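Visit notes: Kravets panel works, Skeltby

The plant presses and edges furniture board for kitchen and office makers. It runs two shifts, and we were admitted at the start of the second, in February, when one of the three press lines was down for belt replacement. Arsen Kostiuk, the production engineer, took us round. The tour lasted 80 minutes, including the safety talk.

## Intake and conditioning

Core board arrives by truck from the Benby mill and is stacked on bearers in an unheated hall. It then moves to a conditioning room for at least 30 hours before pressing. Moisture is checked with a pin meter on the top, middle and bottom board of each stack. Readings outside the agreed band send the whole stack back for another day. Kostiuk said the bottom boards cause most of the rejections in winter, and that a second fan has been ordered.

Veneer is kept separately, flat, in closed racks. Matching is done by eye at a long light table. Leaves from the same flitch stay together and are numbered in chalk on the back.

## Pressing

The working line uses a single-daylight hot press with a urea glue. Glue spread is weighed once per hour on a test card. The operator keeps the results in a paper log, which is copied into the system at the end of the shift. We asked about the delay and were told the terminal by the press had failed twice from dust.

Boards leave the press on rollers and rest in a cooling rack before trimming. Trimming too early gives a curved edge once the board has cooled fully.

## Edges

Most of our questions concerned the front edge of worktops. The plant offers a plain square edge, a rounded edge and a grooved one. The grooved type costs more to finish, as sanding belts do not reach the recess and it has to be done with a shaped block.

A layered edge with a groove between two pale bands shows any roughness along the top rim very clearly, particularly where the face grain runs toward the front.

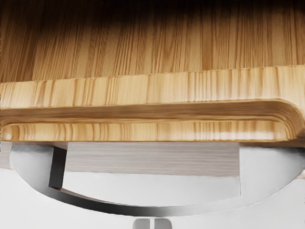

## Inspection and packing

Radymyr Zinchenko runs final inspection. Boards are viewed under a low side light, then turned and viewed again. Of a batch of 71 worktops on the day's sheet, 13 had been set aside for edge repair. Small losses are filled and sanded, and larger ones mean cutting the board down to the next stock length.

Packing is by hand: corner guards, foam sheet, two straps. Finished pallets go to the Kuseck depot each evening.

## Open points

- Press line 2: restart date not given.
- Cutter change interval for the grooving spindle: Kostiuk to send.
- Sample of the rounded edge, unfinished, requested from Zinchenko.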